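Alwood Stock Pots: Frequently Asked Questions

What is the usable volume of the 9-litre pot?
Fill to 6 litres for stock. The remaining space is for bones and foam.

Can it go on an induction hob?
Yes, up to 3000 W. Heat slowly from cold.

How much bone for one batch?
The Werell method uses 925 g of chicken backs, covered with cold water. Do not add salt before reducing.

Why has my stock gone cloudy?
It boiled. Hold it at a bare simmer and skim often.
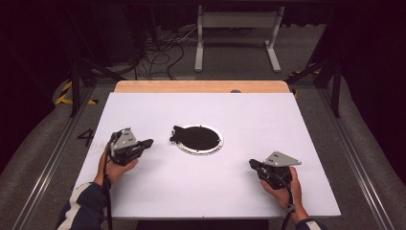 Table, with white board

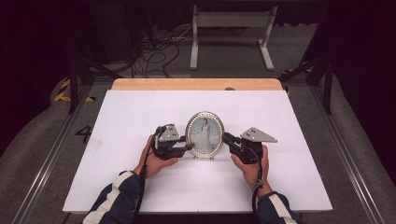

Does the Moreira lid fit?
It fits the 9-litre pot only. The Feltadora strainer fits both sizes.

Can I leave stock in the pot overnight?
No. Strain, cool quickly and refrigerate in a covered container.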